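Veronica Munteanu
Rustthorpe Neighbours, hamper table

1/ Hamper packing starts again at the hall in Rustthorpe this week. I'm running the table this year, so I'll put everything in one thread and you can send it to whoever asks.

2/ Drop-off is at the side door on Rafferty Street. Please don't leave bags on the front step. We lost a box of cereal to the rain last September and I'd like to keep this lot dry.

3/ What we still need: tinned soup, tinned fruit, tea, long-life milk, pasta sauce. We have plenty of plain pasta. Chocolate is always welcome but check the date on it first.

4/ Baskets came from the Nenitz op shop again. Hedvika Vávra picked them out and she went for the ones with tall handles — easier to carry up stairs, harder to stack in a car.

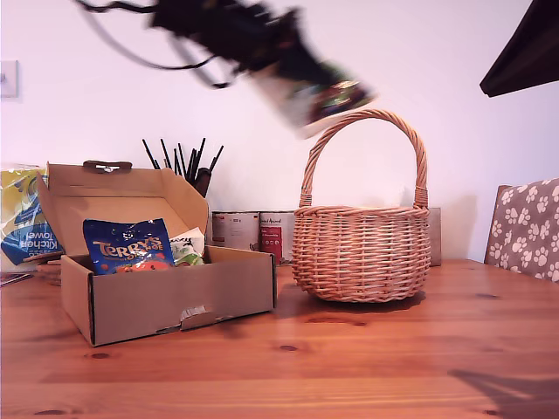
Rustthorpe Neighbours — Hampers & Pantry Team

5/ We pack on the pine table by the wall. Tins go along the back, and the sweets and small packets stay in the cardboard box until it's their turn. The bag of Terry's Chocolate Orange is for a family hamper, so please stop asking me about it.

6/ Order for the round baskets: tins on the bottom, then boxes, then anything soft or crushable on top. Kitchen towel goes beside the basket in a separate bag. It takes up half the room otherwise.

7/ Nothing should sit higher than the rim by more than a hand. Valentin Mocanu is driving the Vestville run and he has to fit 19 of them in the back of a wagon.

8/ A few people asked about money. We've got $428 left from the sausage sizzle. That covers fresh bread and fruit on the last morning. Raluca Crăciun has the receipts if you want to see them.

9/ Last day for drop-offs is 20th September. After that we can still take tins, but they'll go on the pantry shelf for next time.

10/ If you've got spare baskets at home, any colour, any shape, bring them in. Cardboard boxes too, as long as the bottom holds.

11/ Bianca Buzatu has the key on pack days. Message her if the side door is locked — I don't always hear my phone over the kettle.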